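Posting this in parts, my English is slow. I work at Kasumo, in the home services section. We clean and tidy bedrooms for clients.

2/ Since March part of our work is done with hand grippers, so that machines can learn it later. My colleague Yesenia Pacheco does beds. I do kitchens.

3/ Bedding and a jacket on the bed, the usual morning.

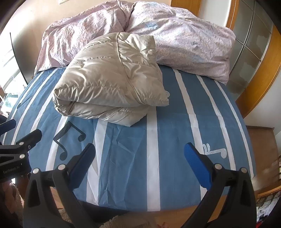
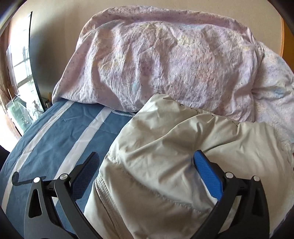

4/ Many people ask me: do you get paid the same for a room with the gripper?
We get the same hourly pay, and the slower rooms are not counted against us.

5/ What changed is the talking. Before, two of us did one bed and we spoke the whole time. Now each person has a room alone. I miss this.

6/ Also the hands. After 200 rooms my thumb is tired in a new place. We asked for a longer break and we got ten minutes more.

7/ Next week I write about the kitchens. Tonantzin Xolalpa, 6 September 2026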